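Trostcombe Workshop, Bench Notebook
Entry: June 3, 2019
Subject: Toasting bench, layout and bread stock

The toasting bench was set out again to the layout agreed in May. The two-slot toaster stands at the left, set slightly on the diagonal, with the black round plate beyond its lever end. The green cutting mat is squared to the wood on the right. The small white dish goes on the mat and may be turned to any angle.

Bread is from the Lirkitov loaf, batch 554. Pieces were irregular, and the thicker ones should be trimmed before they are offered to the slots. Maximum thickness under the MacLeod sheet is 30 mm. Pieces above that go to the crumb bin.

Open items:
Toaster setting to remain at 3 until the Skitberg timer is returned.
Crumb tray to be emptied after every 2 loaves.
Mat to be wiped with a damp cloth only. Flour collects in the grid lines.
Confirm whether the plate is to be used for untoasted pieces as well.
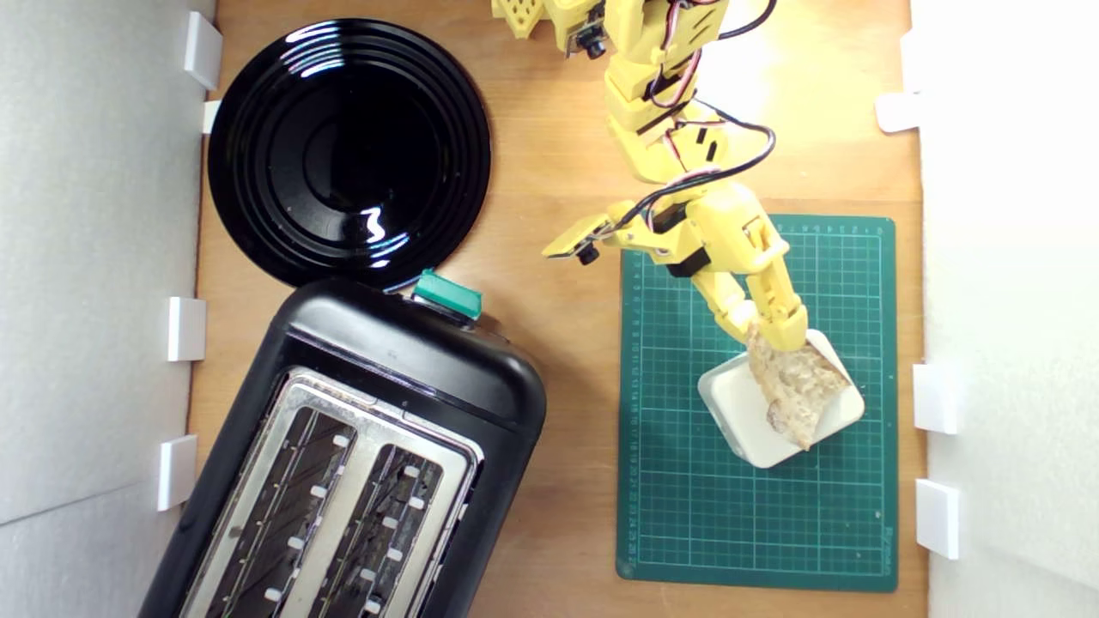
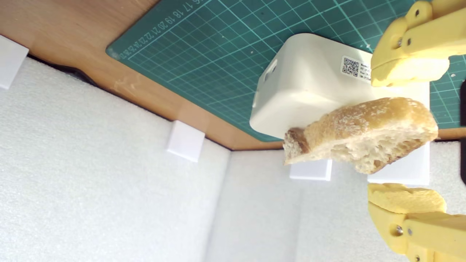 Bread at the cutting mat, toasting bench, Trostcombe.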